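Ronport eaters cut salt by a fifth, and most didn't mind a bit

RONPORT, November 21, 2024 — The Vatitico Center for Food and Health is delighted to share the first results of the Mirani Salt Study, our biggest look yet at how people get used to less salty food. Over 32 weeks, 3000 adults in and near Ronport ate bread, soup and tomato sauce made with slowly falling amounts of salt. By the end, the recipes held 20 percent less salt than when we began, and people rated them almost exactly as they had in the first week!

We are thrilled with that. Many in the food trade have told us for years that shoppers will spot even a small cut and walk away. In this study they stayed, they finished their plates, and a good number asked where they could buy the bread.

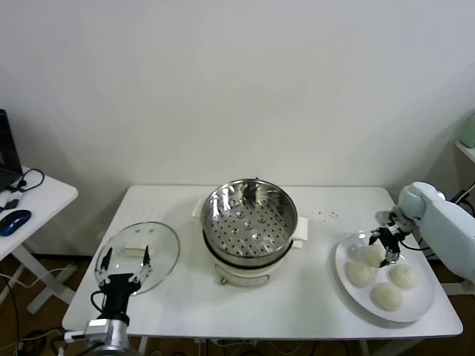 How the study worked

Everyone who took part was placed in one of two groups. The first got the standard recipes throughout. The second got recipes that changed in five small steps, with several weeks between one step and the next so that taste could catch up. Neither group was told which recipes it had until the last tasting was over.

The bread and soup came from Sosetti, a Ronport bakery and kitchen that has worked with the center since the pilot. Its bakers made two batches every morning for the whole study — same flour, same ovens, same bags. The tomato sauce was cooked at the center and sent out in plain jars.

People scored each food for taste, texture and how likely they were to eat it again. They also kept a short diary of what they added at the table. We had expected the salt shaker to come out more often in the second group, and it did for the first two steps, but only a little. After that the two groups looked the same. 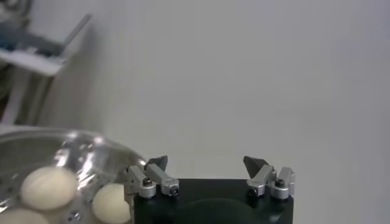 One woman in the second group told the team she had been sure she was getting the ordinary soup. She said the surprise came later, at a restaurant, when a dish she had ordered for years suddenly tasted far too salty, and that she has cooked with less at home ever since.

Plenty of the diaries tell a similar story. Cheese, chips and cured meats came up again and again as foods that had started to taste stronger than people remembered.

What we don't know yet

The study did not measure blood pressure, and it can't say whether anyone's health changed. It also covered only three kinds of food, all of them eaten with other things most of the time. Whether the same slow steps would work for cheese or breakfast cereal is a question we would love to take on next.

Background: why taste shifts slowly

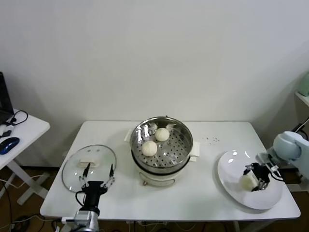

By the Vatitico Press Office, Ronport

Salt does several jobs in food. It lifts sweetness, hides bitter notes and, in bread, keeps the dough from rising too fast. Take a lot away at once and people notice all of those changes together. Take away a little and most of us simply adjust, in much the same way that someone who stops putting sugar in coffee finds the old cup too sweet a month or two later.

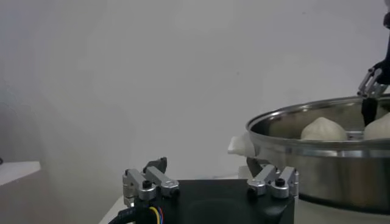 Gripper, close view. Photo: Vatitico

The full Mirani report, with all recipes and scoring sheets, will be free to read on the Vatitico website in December. Bakeries and school kitchens that would like the bread recipe sooner can write to the press office, and we'll gladly send it along with Sosetti's notes on proofing times.

Media contact: Press Office, Vatitico Center for Food and Health, Ronport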